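About Gurngate Paper Conservation

Gurngate is a paper and ink conservation workshop in Clilside. We treat works on paper for public collections, regional archives, religious organisations and private owners. Our services cover condition assessment, surface cleaning, aqueous and solvent treatment, repair, lining, housing and advice on storage and display.

What we treat

Most of the work we receive is flat paper: maps, plans, certificates, prints, drawings and correspondence. We also accept bound volumes where the sewing is sound and the treatment is confined to the text block. Full rebinding is referred to Adeyemi Bindery, which operates from the same building and shares our loading dock.

Hanging scrolls and East Asian calligraphy form a separate stream. These objects are built up from several layers of paper or silk joined with dilute starch paste, and they respond to humidity differently from Western papers. They are assessed on their own schedule and treated in a separate room.

We do not treat photographs, parchment or oil paintings. Owners of such material are advised to contact a specialist in that field before the object is moved.

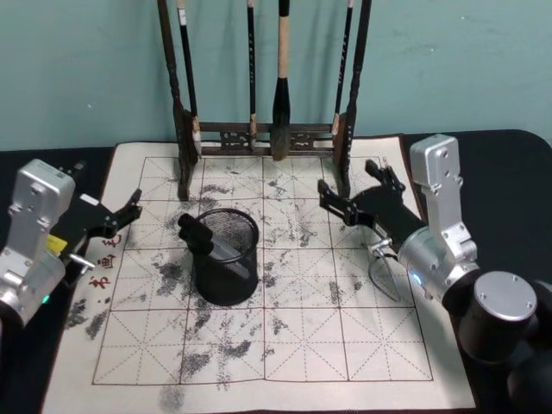
Calligraphy brushes on a carved rack, with practice mat.

How treatment proceeds

Each object is logged on arrival and held in quarantine for 48 hours. It is then examined under normal, raking and transmitted light. The examination records the type of paper, the media present, the location of tears and losses, and any earlier repairs. Solubility tests are carried out on every colour of ink before any moisture is introduced.

A written proposal follows. It sets out the recommended treatment, the minimum treatment, the cost of each and the risks. Work does not begin until the owner has signed one of the 2 options. If the condition of the object changes our view during treatment, work stops and a revised proposal is issued.

Repairs are made with long-fibred papers and wheat starch paste prepared on the premises. Both can be removed later with water. Pressure-sensitive tapes, heat-set tissues and commercial laminates are not used. Where old tape has to be taken off, the adhesive residue is reduced as far as the ink allows, and some staining may remain.

A treatment report is supplied with every finished object. It lists the materials used by type, and includes photographs before and after treatment. Copies are kept on file at the workshop and can be requested by a later owner with proof of title.

Premises and environment

The workshop occupies the ground floor of the former Wulgate flour store. The treatment rooms are held at 48 per cent relative humidity. Windows are fitted with ultraviolet film, and blinds are kept closed outside examination hours. Tap water is filtered and deionised before use.

The wet room has a sink large enough for sheets up to 40 inches on the long side. Larger maps are washed in sections or on a suction table, depending on the sizing and the ink.

Objects awaiting collection are stored flat in metal plan drawers or rolled on archival tubes. Storage is free for 40 days after the completion notice. A weekly charge applies after that.

Training and advice

We run a short course each May for staff of small museums and historical societies. It covers handling, surface cleaning with dry sponge and brush, making simple folders, and recognising mould. Places are limited to 23. The course does not qualify participants to carry out wet treatment.

Site visits can be arranged for collections that are too large or too fragile to travel. Travel is charged at cost from Clilside.

Enquiries

Please send the dimensions of the object, a short note on its history and clear photographs of both sides. Do not attempt to flatten, clean or unroll it first. Visits are by appointment only, as the treatment rooms cannot be left during wet work.

Page last revised 2019-09-12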